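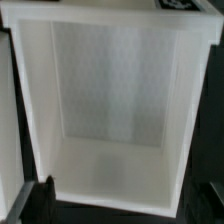 I've been looking after a pick cell with a Geltside wrist camera kit on it for a good while now, and when Nerea Iglesias asked me to write up the page for our shop, I said yes before I'd thought about how much I had to say! So, the kit. You get the camera, the wrist bracket, 2 cable clips and a sheet of stick-on markers. Ours has done 1,966 hours on the arm and the bracket has never come loose on me.

Setup is mostly patience. Bolt the bracket on, run the cable along the arm with plenty of slack at the last joint (I was stingy the first time and had to do it all over), then stick your markers down somewhere flat. I use the black-and-white square ones, and I wipe the surface with alcohol first so the corners don't lift. White parts are the hard case. With a white box on a dark table the rims show up fine, but the floor and the inner walls all go the same milky gray, and the camera needs that marker to know where it is.
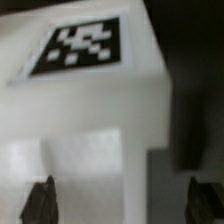 Focus is the other thing I get asked about. The lens is fixed, so up close things go soft, and I don't fight it. I take my marker reading from farther back, then let the arm go in on that position. If the readings start to wander, clean the lens before you touch any settings — a dry cloth, no sprays. Spyros Vrettos spent a whole afternoon redoing his calibration over a thumbprint, and I've done the very same thing myself.

Check the fingertips while you're in there, too. Open the gripper all the way and look at both tips from the camera view. If one sits higher than it did last month, snug up its screw and run the short calibration again (mine takes one coffee).

Spare brackets are part number 702 and they fit the older Onholm mount as well. The marker sheets come separately if you run out, and you will — I keep sticking them on things.

Related items
Geltside marker sheet, matte
Onholm wrist mount, older style
Robichaud fingertip set
Clelier cable clips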